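When a household robot gets stuck at a door

Our two-armed helper, a Makris, stalled at the cupboard door last Saturday and kept pulling on the handle. Veronica Filip at the Stonham repair shop says door faults are what she sees most. Hit the stop button first and wait 40 seconds before you go near the arms.
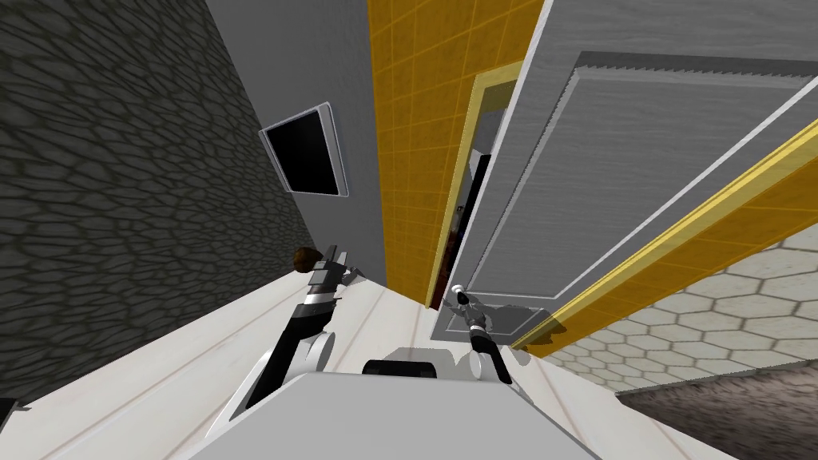 Never pull a gripper off a knob by hand. Use the release in the menu – it opens the fingers slowly. Check the knob for loose screws afterwards, and wipe any polish off it.

If the arm stops short, clear the floor and run the door setting again from the start.

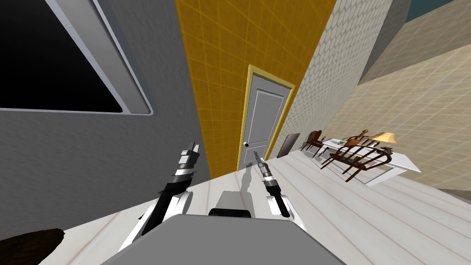 Right arm reaching towards the closed door, just below the knob.

Flat things slip more easily than round ones. Ours dropped a tablet in December, and a new screen cost more than the service call. Lower the grip speed to 3 and put a folded towel underneath. 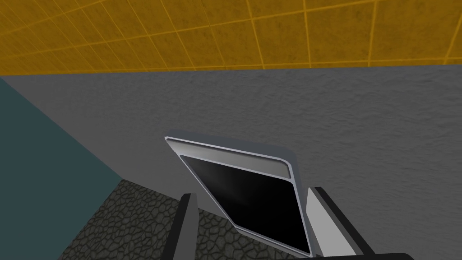
Tablet-like device held between both fingers, near its lower end.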